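Handout 6: Good practice for recording table tasks by hand
Course notes, Meron Araya
Updated December 2, 2020

Welcome back! Last session was all hardware, and I promised you we would get to the part I like best, the house rules. Rules sound dull until you have lost a day of recordings to a missing one. I did, in November, and I have been a convert ever since.

We work with spoons, chopsticks, skewers and other long thin utensils (set text: the Erthorpe notes, chapter 2). Long thin things roll, overlap and hide behind each other, so they are wonderful teachers.

Rule 1. Agree on the start state before anyone picks up a gripper.
Write it in one sentence. "Utensils lying on the table, any direction, overlaps allowed" is a fine start state. "Messy" is a terrible one, as two people will make two very different messes!

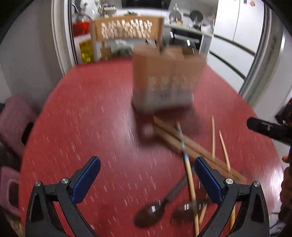 Rule 2. Move at the speed you would want the robot to move. Fast hands give blurred frames, and a blurred frame teaches very little about where an edge is. If you catch yourself hurrying, finish the episode, mark it, and do it over. Marking matters more than deleting. In the Borkeo set we kept 948 episodes and marked 169 as "fast," and those 169 were later a lovely test of how much blur a policy can stand.

Rule 3. One object per grasp unless the task sheet says otherwise. Square the pads to the handle, close, pause for a breath, then lift. The pause feels silly for the first ten minutes and after that you stop noticing it.

Rule 4. Name the grasp point in the task sheet. For spoons, ours is the handle. You may argue for the bowl (please do, it makes a great discussion), but don't switch halfway through a set.

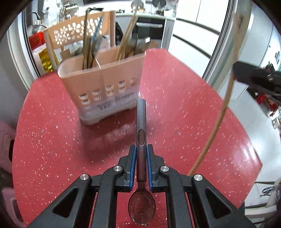 Akihiko Oda disagrees with me on Rule 4 and asked for space in the handout, so: a fixed grasp point makes clean data and a stiff robot, and he would let each person grip wherever feels natural as long as the choice is logged. Try it his way in the second half of the lab. I am curious which side you come down on.

Rule 5. Failures stay in. A dropped spoon is a result. Say "drop" out loud, set the object back on the table yourself, and begin a new episode. Never nudge it back into the jaws with your free hand, however tempting.

Rule 6. Knives are handled by people only, with the recording stopped. This one has no exceptions and I won't be talked around.

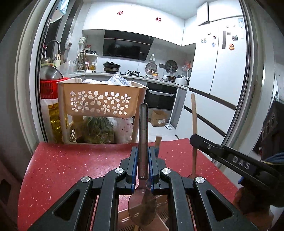
Rule 7. When two people share a table, settle who moves first. We use plain words, "mine" and "yours," and whoever says "yours" holds still until the other is clear. Diệp Cao's group tried hand signals last term and went back to words within the hour.

Rule 8. Leave the room as you find it. A kitchen full of ordinary kitchen things is worth so much more to us than a bare bench. Bags, bottles and pots may all stay where they are. Only move what blocks your elbow or your feet, and note it on the sheet.

For next time
Record 200 episodes per pair, with the start state written at the top of the sheet. Read the Irnov checklist and find one rule there that clashes with ours. Bring your sheets on paper, please; Said Berrada will collect them at the door.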